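"You're early, so you can hold this," said Josphat Nzioka, and handed me a roll of tape. I'd been in the Dromstead robotics club's room for maybe ten seconds. So that's how I came to interview him, crouched beside a bench, tearing off strips while he talked!

Josphat is in his second year of running the club, which meets after school and tends to go until somebody's mum rings. He used to fix lifts. "Lifts are good training," he told me. "They're machines people get cross with."

The club began with line followers and little sumo bots, and plenty of the younger kids still build those. The older ones have moved on to a two-armed project they call Grurnulon (it was the name of a dragon in Beatrice Mutiso's Year 7 story, and I'm told she regrets sharing it). They've been at it since May, and the idea is to teach a pair of arms some ordinary chores: sorting, putting away, opening things.

Beatrice is 16 now and does most of the talking for the group. I asked her what she'd thought it would be like.

"Heaps faster," she said. "I reckoned we'd be folding shirts by the second week. We spent the second week on picking up a sponge."

They keep a log of every attempt, and it was up to 1,413 the afternoon I visited. Faraji Ndung'u looks after it, and he's strict. If you bump the bench, it goes in the log. If you forget to write down which way round you put something, he'll make you do the run over. "Kanini reckons I'm a tyrant," he said, quite cheerfully. Kanini Mfinanga, from across the room: "You are a tyrant!"

They were arguing about boxes when I turned up. Kanini wants to work on lids and latches, and Faraji thinks they should stick with small things on plates until they're better at it.

"With a latch you've got to push in the right spot and hold the box still as well," Kanini explained. "That's why you want two arms. Otherwise you're just chasing it round the table."

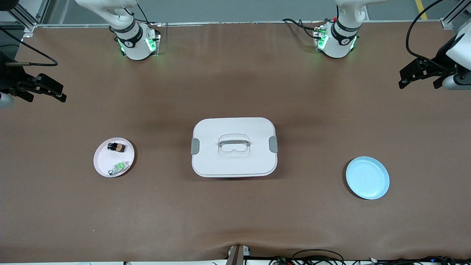

AFTER-SCHOOL & CLUBS

I asked Josphat how much he steps in. Not a lot, he said, apart from safety, where he's a real stickler. Hands stay off the table while the arms are moving, and whoever's nearest the stop button isn't allowed a phone. "Everything else, they can muck up on their own. I mucked up plenty of lifts." (He saw my face and added that they were all empty at the time.)

Next term they want to show Grurnulon to the parents, and Beatrice is already worried about which chore to pick. Faraji wants the one with the best numbers. Kanini wants the box. I left them to it, handed back the tape and was told I could come again if I learned to tear it straight.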